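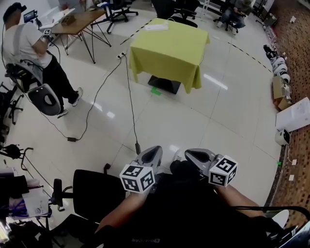 Square table with yellow-green cloth, main room, Millby.

Millby Lunch Club and Home Meals
Progress report to the Sotomayor Fund, second half of the grant year

1. Summary

The grant pays for a weekday lunch club at Millby and for hot meals taken to people who can't get to it. Both parts ran through the whole period apart from the week the boiler was out in January. The home meals side is larger than we planned and the lunch club is slightly smaller. We have spent less than budgeted on food and more on transport. We are asking to move part of the food line across, as set out in section 5.

2. Lunch club

We have 57 people registered, against 56 at the last report. That hides a fair amount of change. Several members moved into residential care over the winter and new people came mostly through the surgery and the housing association. Registered members don't all come on the same day and we have never had to turn anyone away.

Lunch is served at half past twelve. We tried noon in the autumn at the request of the kitchen, but people coming on the Drudero bus were missing the soup, so we moved it back. The bus timetable has changed again since and the later time still works.

The menu now runs over four weeks. Fish pie and the lamb stew are the dishes that come back with clean plates. The vegetable lasagne did badly and has been replaced by a cheese and onion flan. We had two requests for halal meals and buy these in frozen from Tilero, who also supply our dry goods. The cook would like to make them on site, but this needs separate storage that we don't have.

The yellow-green cloths wash at sixty degrees and don't need ironing. We bought them from the equipment line in the first half of the year, so they don't appear in the figures this time.

After lunch most people stay until two. Cards and dominoes carry on as before. The chair exercise class stopped in November when the instructor took a full-time job, and we haven't yet found another at the rate we can pay. Members have asked for it back more than for anything else. A hearing aid cleaning session is held once a month and is always full.

3. Home meals

We delivered 598 meals in the period. The target was 500. Most of the increase came after Christmas, when the hospital discharge team began referring to us directly. These are often short arrangements of two or three weeks while somebody gets back on their feet, and they are harder to plan for than regular deliveries. A new referral can arrive at ten in the morning for lunch the same day. We have agreed with the team that anything after half past nine starts the next day.

Drivers report any concern back to the kitchen on the same round. In this period that led to calls to family members, two visits from the district nurse and one loose stair carpet being fixed. None was an emergency.

We lost time in February to a fault in one of the insulated boxes, which wasn't holding its temperature. The meals affected were replaced and the box was scrapped. Temperatures are now written down when the box is packed and again at the last door.

4. Kitchen and building

The boiler was repaired after five days. The lunch club was closed for that week and sandwiches went out to everyone on the delivery list. The landlord has paid for the work but hasn't agreed to replace the boiler, and the engineer expects it to need attention again next winter.

The food hygiene inspection took place in March and we kept our rating of five. The inspector asked for a new seal on the tall fridge and a written cleaning rota for the extractor hood. Both are done.

5. Money

Food came in under budget, mainly through buying dry goods in larger amounts. Transport is over budget because of the extra deliveries and the price of fuel. We would like to move £2000 from food to transport for the rest of the year. The total grant would stay the same. A full statement of spending is sent separately with the bank reconciliation.

6. Next period

Find an exercise instructor, if necessary shared with another club.
Replace the scrapped delivery box and buy one spare.
Ask the landlord for a written answer on the boiler before September.
Carry out the yearly members' survey. Last year's form was too long and many came back half filled in, so it has been cut to one side of paper in larger print.

We would be grateful for a decision on the transfer before the end of June, when the fuel account is next due.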